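# 桌面织物立架 产品说明

**供应单位:** Weslow 家居器具部
**适用对象:** 公寓、学校宿舍、旅宿布草间、小型展示空间
**资料版本:** 2023年12月

## 一、产品概述

桌面织物立架为白色线材结构的小型台面用品,用于手帕、方巾、餐巾、薄围巾及其他小幅织物的临时搭放与整理。立架由直立框体与底部浅托盘两部分组成,框体顶端两角作圆角处理,底部托盘可承接滑落的织物。

本产品定位为台面整理用具,不替代落地晾衣架,亦不用于悬挂大衣、毛毯等厚重物品。采购单位在选型时,应先核对拟放置台面的进深及日常使用的织物种类。

## 二、结构与外观

1. **框体。** 呈竖长方形,顶部两角为圆弧过渡,织物取放时不易钩挂。
2. **底座托盘。** 与框体相连,边沿低矮,既承托整架重心,也可平放已叠好的织物。
3. **颜色。** 本系列仅供应白色一种。如需其他颜色,请另行询价,起订量为2,000件。
4. **表面。** 出厂前逐件检查焊点与涂层,有毛刺、露底、气泡者不予出库。

框体与托盘在出厂时已连接完毕,到货后无需工具安装。拆箱时请先取出底部衬垫,再握住框体两侧竖边向上提出,避免单手提拉顶部横边。

## 三、规格与供货

| 项目 | 内容 |
|---|---|
| 品名 | 桌面织物立架 |
| 颜色 | 白 |
| 净重 | 1,140 克 |
| 建议同时搭放 | 小幅织物不超过 5 件 |
| 包装 | 每箱 4 件,瓦楞纸箱,内附隔板 |
| 安装 | 免安装 |
| 清洁 | 软布擦拭,可用中性清洁剂 |

华东与华南地区订单由 Nanunix 仓储承运,其他地区由 Virnent 承运。偏远地区的运费在订单确认时单独列明。

## 四、台面要求

立架应放置于平整、稳固的台面。木制桌面、石材台面及金属工作台均可使用;玻璃台面建议加垫防滑片。桌面如设有走线孔,托盘边沿应避开孔口,以免底座悬空。

圆角桌的有效放置面积小于其外形尺寸,托盘四角须全部落在桌面之内。带有边沿支架或夹具的桌子,应检查支架是否高出桌面,高出者不宜紧靠边沿放置立架。

## 五、使用方法

薄型织物可直接搭于框体顶边,两侧垂落长度宜大致相等。棉质方巾及印花餐巾在搭放前应先抖开,按布边方向理顺;已起皱的织物可先靠于框体前侧,下缘落入托盘,自上角起逐段展平,再行搭挂。

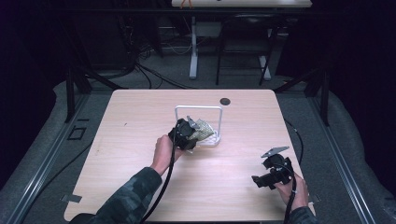
*图片来源:Weslow 产品资料室*

图中织物为米色与橄榄色相间的花布,尚呈团皱状态,贴靠于立架,下方即为白色浅托盘。所用台面为浅色木纹圆角桌,右后方有一圆形走线孔。

展平时,一手按住织物上缘,另一手沿布边向下理顺。花色织物应将正面朝外,便于后续按图案对齐折叠。多件织物同时搭放时,浅色与深色应分开,新购的深色织物在首次洗涤前不应与浅色织物接触。

搭放未干织物时,托盘内可能积水,应在当日倒净并擦干。本产品不得靠近明火、电热器或蒸汽出口。

## 六、清洁与保养

日常以微湿软布擦拭即可。托盘与框体连接处易积棉絮,建议每周以软毛刷清理一次。不得使用钢丝球、去污粉及含氯漂白剂。长期不用时,应擦干后置于通风处,上方不得堆放重物。

涂层如出现划伤,请停止搭放浅色织物,并联系本部领取补漆笔。补漆后须静置至完全干燥,再恢复使用。

## 七、配套用品

以下用品可与立架同单订购,均不含在标准包装内:

- 防滑片,透明,适用于玻璃及石材台面;
- 托盘衬垫,由 Shimada 供应,可机洗,按托盘内沿裁切;
- 补漆笔,白色;
- 软毛刷,短柄。

## 八、验收与售后

收货单位应于签收当日核对件数,并检查外箱有无压痕、受潮或破损。发现异常时,请保留原包装及隔板,注明箱号后书面告知本部。框体歪斜、焊点脱开、底座不平等属质量问题,由本部免费更换,往返运费由本部承担。

因超量搭放、跌落、使用禁用清洁剂或自行改装造成的损坏,不在保修范围之内,可按零售价折扣换购。机构用户如需年度供货协议,请在询价单中注明使用场所、预计数量及收货地址,询价单可向 Weslow 家居器具部索取。下一次价目调整定于六月,此前已确认的订单按原价执行。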